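Review: The Lukumay Portable Lightbox for Textile Documentation
Reviewed by Yutong Xu, Collections and Learning, Perkau Museum of Dress
2019-01-22

The Lukumay is a folding lightbox intended for small museums, community archives and artists who photograph cloth and clothing. The Perkau Museum of Dress purchased one unit at the regular price of 800 dollars and used it throughout the documentation of the Girnonex bequest, a group of 281 items made up chiefly of head wraps, sashes, infant carriers and embroidered collars. The manufacturer had no part in this review.

The unit consists of a folding shell, two light panels, a gray base sheet and a carrying case. Assembly takes one person a few minutes once the order of the side panels has been learned. The printed instructions show this order incorrectly in the second diagram, and staff should follow the numbers stamped on the hinges instead. The shell stands firmly on a level table and shows little wear after a full season of use.

Color is the main concern in work of this kind. Indigo and other deep blues are often recorded as black, and a reader who meets a garment only in a catalog will take that black as fact. The Lukumay panels perform well in this respect. Dark blues remained distinct from one another, and madder reds matched the dyed samples kept in our study room. Metallic thread was less satisfactory. The panels sit close to the object and produce a hard shine on gold work, which we softened with a sheet of tracing paper.
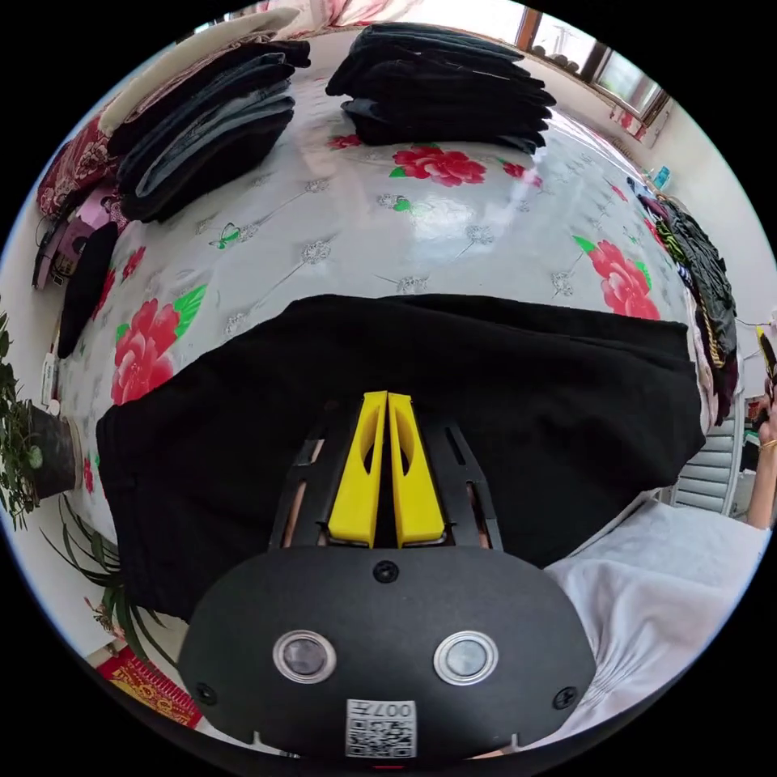 Size is a more serious limit. The base measures 60 centimeters on each side, so a wrapper or shawl must be folded or recorded in sections. Folding is a matter of interpretation as well as convenience. Peiyu Jiang, who advised the museum on the bequest, objected to several early photographs in which carriers had been folded into neat squares, a form they would never have taken in the households that used them. We repeated those photographs on a large table with separate lamps. Institutions whose holdings consist mainly of full garments should consider whether the Lukumay meets their needs.

We also compared the unit with the Prarkau cabinet owned by a partner archive. The Prarkau costs 3000 dollars, has a wider base and allows each lamp to be dimmed separately. It cannot be carried by one person. For visits to families who wish to have clothing recorded without giving it up, the lighter unit is the better choice, and we used it for all such visits in August.

Replacement panels are sold only in pairs. The case has no pocket for the power supply, and the cord is too short for most public rooms.

The museum recommends the Lukumay for accessories, fragments and children's clothing, and for work outside the building. It is not recommended as the only equipment for a general dress collection.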